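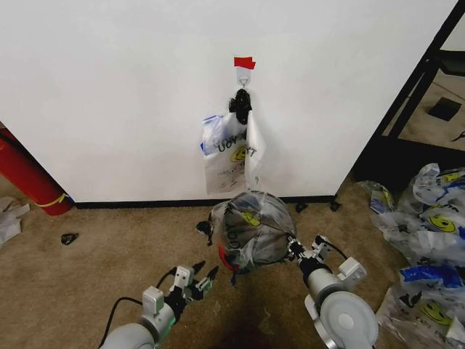
Right gripper holding a balled-up bag, with one already hanging on the wall hook.

Lestamon Two-Finger Gripper, long pointed fingers (pair)
Home > Arms and Grippers > Grippers > Two-finger

Sold as a pair, left and right, with cables
Finger type: pointed, black
Fits: Uten arms, Akpalu arms with adapter plate
Controller: not included
Availability: in stock at Drilledlow

I've been selling the Lestamon fingers for a while now and the question I get most often is whether they can cope with thin, floppy stuff. Boxes and blocks are easy, any gripper on this site will pick up a block! So in August I put a pair on two arms and gave them the job I like least myself, which is sorting out carrier bags. You pick one up off the carpet, you get it over to the wall and you loop the handle over a small stick-on hook. It sounds like nothing until you try it with two fingers and no thumb.

Picking up is the part they do best. The points are narrow enough to get under a fold of plastic and pinch it, and once they're shut they hang on (I gave a few of the bags a good tug by hand and tore the plastic before I pulled it free). With the blunt fingers we also sell, I kept nudging the bag along the floor and having to chase it. If your work is mostly cloth, film or bags, I'd go for the pointed ones every time.

The hook is harder. A handle that has gone limp or knotted wants to fold away from you, and you really need one arm to hold the bag while the other opens up the loop. That's why I only sell these in pairs now - I did try it with a single arm and got very cross with it. My best run with both arms was 11 bags before I had to stop and rescue one. My worst was 2, and I'll put that down to me trying to go too fast.

A few things I noticed along the way:

Carpet is kinder to the tips than a hard floor. They give a bit when you come down too low and nothing gets scratched.

Bunch the bag up before you lift it if you can. A bag hanging at full length swings about and catches on the other arm.

Keep the cable loose at the wrist. I had mine too tight at first and the arm kept pulling back on the turn.

Put a strip of bright tape by your hook. It made it much easier to find when I was driving from the camera view, with a white hook on a white wall.

How they compare with the Akpalu soft fingers

I get asked this a lot too. The Akpalu ones are lovely on fruit and cups and anything you're scared of squashing, and they're quieter. On bags I found them a bit clumsy, as the tips are fat and the plastic slides out from between them. They also cost more to replace. I'd happily own both, but if it's one set for mixed jobs I'd have the Lestamon.

What I don't like

The screws that hold the fingers on are tiny and there are 6 of them per gripper, so changing over is a fiddle. Do it over a tray. The left and right cables also look the same, and I've plugged them in the wrong way round more than once, so put a dab of paint on one.

Spare fingers are sold separately and come in packs of 2. If you aren't sure which adapter plate you need, send me the model of your arm and I'll look it up for you before you order.

Page last updated September 9, 2019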